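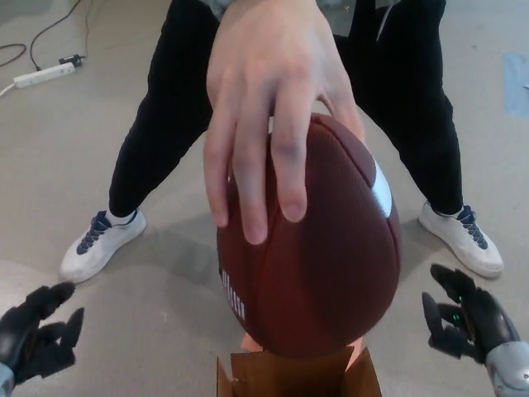
JASTVILLE, Friday, November 22, 2019 – Clornent, a maker of rubber stamps and cutting dies for card makers, today announced the release of Lavosness, a line of stamp sets designed for winter and holiday cards.

The line includes 6 clear stamp sets and 40 matching dies. The images cover pine branches, mittens, lanterns and small village houses, along with greetings in two lettering styles. All of the sets are sized for a standard A2 card front.

Clornent developed the line with Charpentier, a paper mill that has supplied the company with cardstock for several years. Charpentier will offer a companion pack of 50 sheets in cream, slate, cranberry and forest green. The cardstock is heavy enough for alcohol markers and may also be used for die cutting and heat embossing.

Lavosness stamp sets are available now through the Clornent online store and at independent craft shops. The paper pack will ship separately. Orders of $40 or more placed through the online store qualify for free standard shipping within the United States.

Retailers may request a wholesale catalog and sample cards from the Clornent sales office in Jastville.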